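Frequently Asked Questions

Mestel is a reading and discussion program about futures thinking. The questions below come from people who wrote to us before signing up.

What do you mean by futures thinking?

It is the habit of working out several ways a situation could go and asking what you would do in each one. People in the field call these scenarios. A scenario is a short written account of a possible year, town, job or household. It is not a forecast, and we don't grade anyone on whether it comes true.

Do I need a background in the subject?

No. Most people who join have read a few articles and want something more regular. If you can read a ten-page text and write a page in reply, you can follow the program.

How is the program set up?

There are 15 sessions. Each has one main text, one short exercise and an online discussion that stays open until the next session begins. New groups start in March. You can join up to 3 sessions late, but after that we ask you to wait for the next group.

How much time does it take?

Plan on two evenings per session, one for reading and one for the exercise. The Kiani exercise takes longer. It asks you to write the same day in the life of one person under four different sets of conditions, and most people spread it over a weekend.

What is the Purkolano method?

It is the note-taking method we use. You keep two columns. In the first you write down changes you have noticed yourself, with the place you noticed them. In the second you write changes you have only read about, with the source. When you draft a scenario, you have to use at least one item from each column. The method keeps people from writing only about things they saw in the news.

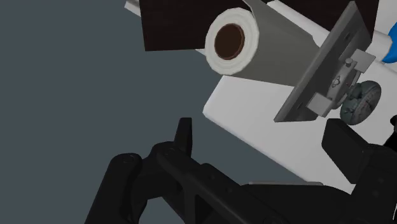

Scenarios about work are the ones people ask to write most often, and there are two sessions on the topic. The first covers offices and the second covers physical jobs such as packing, cleaning and repair. In the second session we ask you to leave out the word "robot" and name the part that does the work. A black gripper with jointed, angular segments is something a reader can picture holding a plate or failing to hold it, and the scenario gets more specific from there. You then write about the person who works the same shift.

Can I see examples from earlier groups?

Yes. The Fluletti archive holds 1068 scenarios, all posted with the writers' permission. You can search it by topic and by the year in which the scenario is set. Members and visitors both have access.

Who owns what I write?

You do. We ask before adding anything to the archive, and you can have your text removed later by writing to the same address you used to sign up.

Is there a certificate?

No. You can ask for a letter stating which sessions you completed.

Can a school or workplace join as a group?

Yes, if one person agrees to be the contact. Groups get their own discussion page and can set their own closing times for each session.

What if I fall behind?

Skip to the current session and go back when you have time. The texts and exercises stay open after your group ends.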